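The Second Life of a Green T-Shirt

A cotton T-shirt can fade on one side and stay dark on the other, and the hems usually hold up longer than the color does. Domingo Mansilla has folded enough of them to have opinions on this. He runs the sorting room at Predutholm, a clothing exchange on the ground floor of an old print shop in Sandoval, and T-shirts make up most of what comes through the door.

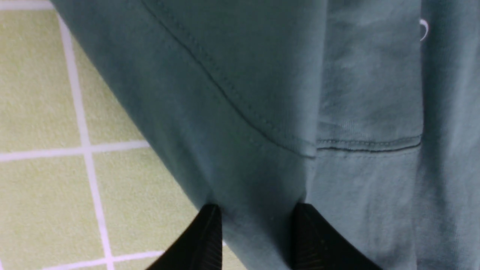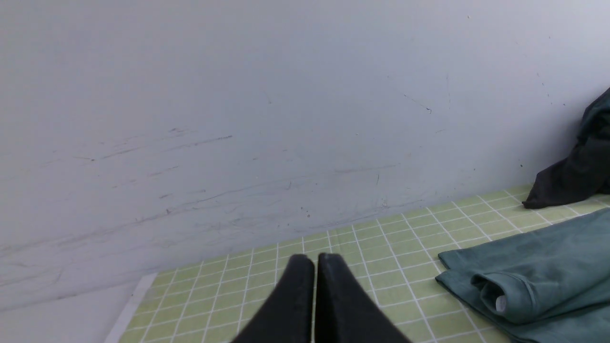
Teal-green cotton at the folding table in Sandoval.

The exchange works on a simple rule. You bring clean clothes, you take clothes, and the number doesn't have to match. On the last open day before I visited, 161 pieces came in. Mansilla writes the total on a card and pins it over the sink. He doesn't break it down by type, although he says he could guess.

Everything gets looked at on a table first. Mansilla likes a gridded cutting mat for this, the kind sewing people use. The lines give him something to square a hem against, and they show how far a shirt has twisted. Cheap T-shirts twist a lot. The side seam is supposed to run straight down from the armpit, and after a year of hot washes it may end up near the belly button.

"You can't iron that out," he says. "The cloth was cut off the grain. It's going back to where it wants to be."

A twisted shirt is still a good shirt, and it goes out on the rail with the others. What sends one to the rag bin is a hole at the neck, a smell that survives a wash, or cotton so thin you can see your fingers through it. Small stains are a judgment call. Printed logos that have cracked are fine.

The check takes less than a minute. He starts with the neckband and pulls it lightly to see if it comes back. Then the underarms, then the hem. He turns up the bottom edge and looks at the stitching from the inside, where a broken thread is easier to find. A hem that has come loose for an inch or two goes in a basket for Aurelio Ayala, who does the mending on a machine he brought from home.

Ayala spent 24 years altering suits at a shop in Pustmont and now mostly fixes knits, which he says are harder. Knit fabric stretches under the presser foot and comes out wavy if you rush it. He uses a ballpoint needle and a narrow zigzag, and he lets the machine feed the cloth without pulling from behind. For thread he matches the darkest part of the garment. A slightly dark thread disappears on faded cotton – a light one shows from across the room.

Then there is the folding, where the two men disagree. Mansilla folds flat, sleeves in, bottom up to the neck, and stacks by size. Ayala rolls. He worked out of a small apartment for years and says a drawer of rolled shirts holds more and lets you see every color at once. Mansilla says rolled shirts fall apart as soon as someone picks one up. The shelves at Predutholm are stacked flat. Ayala's mending basket is rolled.

Tags stay in. People ask for them to be cut out, but the tag has the size and the fiber content on it, and the next person will want both. If the tag itches, Ayala will move it to the side seam.

Last July the exchange had 500 shirts on hand and nowhere to put them, so for a few weeks anyone who took one was asked to take two. Ayala cut the worst of the rest into strips and crocheted a bath mat, now on the floor by the back door. It took 59 shirts and he doesn't plan to make another.

Predutholm accepts clothing during open hours at the front counter. Wash it first, and leave the hangers at home.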